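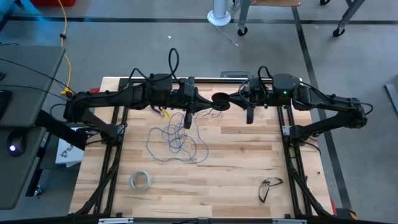

Nyanda is a table of 631 temples, shrines and holy wells in the Grorkska hills, with the claims that guidebooks, signboards and temple leaflets make for each one. Please read it as a table of claims. A row that says a spring cures fevers means a leaflet said so. The district map that goes with the table has only two colors, a pale one and a honey-brown one, much like the strips in the butcher-block tabletop, and they are just as easy to mix up in poor light. Pale means we found a source with a named author. Honey-brown means we found only copies of copies.

Print this page | E-mail this page
20 Jan 2021
By Jae-hoon Jin

What is in it

sites.csv has one row per site: name, other spellings, deity or saint, nearest town, distance to Fesville, claimed founding date, claimed cure or blessing, source.
sources.csv lists where each claim came from.
conflicts.csv lists pairs of claims that can't both be true. It is the longest of the files and the only one I'd defend in an argument.

About the distances

Every guidebook loves to give distances, and they are mostly bad. One hill temple is 13 kilometers from Fesville in one leaflet and 31 in the next, which looks to me like somebody flipping the digits decades ago and everyone after that copying it. We kept both. The column dist_claimed holds what the source says. The column dist_road is ours, measured along the road from the Fesville bus stand to the main gate.

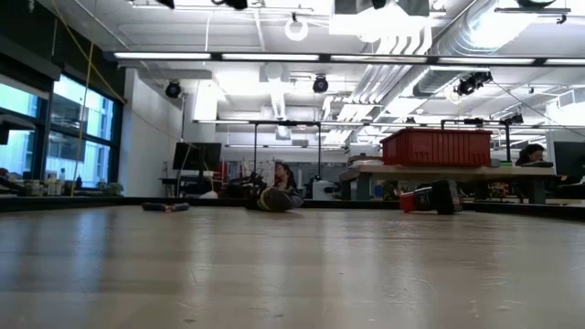 Where the road stops short of the gate, dist_road stops too, and the rest goes in the notes as a footpath. Please don't add the two together and call it a pilgrimage route. People have done this with version 3, and one of the results goes straight through a reservoir.

About the dates

Founding dates are copied as given. "Over two thousand years old" shows up again and again, often for buildings whose oldest dated inscription is far younger. That doesn't prove the site is young, as a shrine can be rebuilt many times on the same spot. It does mean the number on the signboard is worth very little. If you need dates for real work, filter on date_basis = inscription and accept that you will lose most of the table.

About the cures

Clotard, the well outside the old east gate, has 5 separate cures listed, two of them added between one printing of its leaflet and the next. Beril Ertürk coded this column and was kinder than I would have been. She used the wording of the source wherever she could. I wanted a column for evidence, but it would have been blank all the way down. 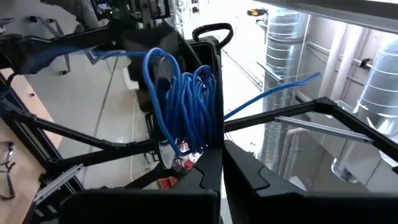
Known problems

- Spellings were matched by hand. Some sites are surely in there twice.
- Festival days follow local calendars and shift from year to year. The July entries are the worst.
- Opening hours are old. Call ahead.
- Small roadside shrines are badly undercounted, so don't use this table to say which district is the most devout.

Reuse

Free to copy with credit. If you quote a claim, quote its source row along with it. Send corrections to Beril with a scan or a page reference. "Everyone knows this" will not get a row changed.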